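Lab Skills for Robot Cells
Handout 5: Looking after the two-arm bench cell
14 January 2026

Hi all. A few of you asked for the upkeep talk in writing, so I've typed up my notes from the session and filled in the bits where I was waving my arms instead of using words. Read it before your first slot on the cell. You'll share that slot with a partner, so please make sure you've both read it!

Before you power up

Walk around the bench first. Look at the cables where they leave each arm, especially at the elbow, where they rub. If you see a shiny patch on the jacket, write it in the log and tell me or Jagadeesh Mudaliar. Don't tape it yourself. We had one taped so thickly last June that the joint couldn't close all the way, and I spent a whole afternoon looking for a fault in the software.

Then check that the E-stop is within reach of the person who is NOT typing. Press it, try to enable the arms, confirm that they refuse, and release it. Now you can bring up the controllers, left arm first. (The order matters only because the startup script is old and picky. Szabolcs Oláh has promised me a new one.)

Warm-up and homing

Run the warm-up routine for 5 minutes with nothing in the grippers. Listen while it runs. A steady hum is fine. A tick that repeats once per turn usually means something has worked its way into a joint cover, and you should stop and come find one of us.

Home both arms after the warm-up, never before. Then open and close each gripper fully, three times, and watch the position readout. Fully closed should read zero. If it settles anywhere above that, clean the fingers and try again before you touch the calibration. I mean it about this one. Nine times out of ten it's dough.

Fingers and dough

OK, so, dough. We use it for the cutter task because it's soft and cheap and it shows you exactly what your force settings are doing. It also gets into everything. It packs into the seams of the fingers, it dries there, and then your grip on anything thin goes off to one side.

Wipe the fingers with a barely damp cloth after each block of runs. For the seams use the wooden picks in the top drawer, no metal tools please. Dry the fingers before you close them. If a pad looks polished or has a nick in it, swap it. The pads come in bags from Notia, and the screws go in finger tight plus a quarter turn. Any more than that and you'll crush the pad and be back doing it again tomorrow.

Wrist cameras get a dry lens cloth and nothing else. If you bump one, even a little, redo the hand-eye check. It takes less time than arguing about whether you bumped it.

Setting up the cutter task

Flatten the dough by hand and put it where both arms can reach it. Set the holding force to 36 percent to start. The handle on the cutter is a thin strip, and with too little force it pivots between the fingertips as soon as the ring meets the dough. With too much, you bend the strip, and I have a small collection of bent ones on my desk if anybody wants to see.

Approach from straight above at slow speed, 31 on the slider. Keep the second arm parked high and open until the first has a good hold. Most of the collisions in the log come from someone bringing the second arm in early to save a few seconds. Sreekumar Shetty's rule is that only one arm moves at a time until you've done 60 clean runs, and I've come around to it.

If the ring lands tilted, back off, lift and try again. Pushing harder just loads up the wrist, and you'll get a torque fault that takes a full restart to clear.

Shutting down

Dough back in its tub with the lid on tight. Cutter washed and dried. Grippers half open, arms in the rest pose, controllers off, then main power. Fill in the log even if nothing went wrong, and write down which pads you changed and on which arm. "Changed pad" doesn't help me much!

For next time: bring your force settings and one page on what you'd change. Cristóbal Montecinos will be running the bench that week, so send him your slot requests.

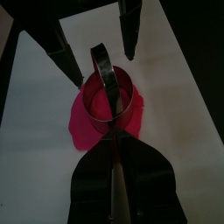 Fig. 1. Cutter task: handle strip held between the fingertips, ring in the dough, second gripper above.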